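Notes for week 2, Urban Safety Policy. Read with the Erkcombe case file. Tutor: Danai Alexiou.

## 1. Hospital-based violence intervention

A hospital-based programme makes contact with a patient who has been admitted with a stab or gunshot wound. The contact is made by a caseworker employed outside the police and outside the clinical team. Consent is asked for twice: once on the ward, and again after discharge.

The reasoning is borrowed from injury prevention. A person treated for an assault has a raised risk of a second assault, and the days after admission are a period in which offers of help are more often accepted. Valcárcel calls this the "contact window". The term is useful but it is not defined in the same way across studies, so state which definition you are using.

## 2. The Erkcombe scheme

The scheme covered one hospital and two council wards. Over its first funding period:

- 208 patients met the entry rule
- 10 caseworkers were in post at full staffing
- the follow-up period was 700 days

The entry rule excluded injuries from domestic assault, which went to a separate service. This matters when comparing Erkcombe with Billari, where a single team took both groups. A lower rate of repeat admission in one town may only reflect who was let in.

Staffing was uneven. Zofia Kubiak's process report records that evening cover ended at 8 p.m., although a large share of admissions came later. Patients discharged overnight were telephoned the next morning – a weaker form of contact, and recorded as such in the file. 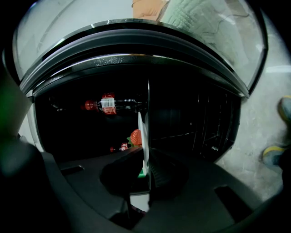

## 3. Measuring the result

Three outcome measures appear in the reading.

1. **Repeat admission.** Easy to obtain from hospital records. Misses anyone treated in another area.
2. **Police-recorded violence.** Wider coverage, but depends on reporting, and reporting may change once a scheme is running.
3. **Self-report.** Picks up incidents missed by the other two. Loss to follow-up is high.

Baloyi argues for using the first and third together. Theodorakopoulos objects that the two have different time bases and should be shown in separate tables. Either position can be defended in the essay.

Regression to the mean should be dealt with before any claim of effect. Wards are usually chosen for funding after a bad year, and some fall would be expected without a programme.

## 4. Reading and task

- Kubiak, process report, sections on staffing and referral
- Baloyi, chapter on outcome measures
- Galanis evaluation, summary tables only

Write one page on whether the Erkcombe entry rule allows a fair comparison with Billari. Bring it to the June seminar. Students using the Netance data should note that its ward boundaries were redrawn part way through the series.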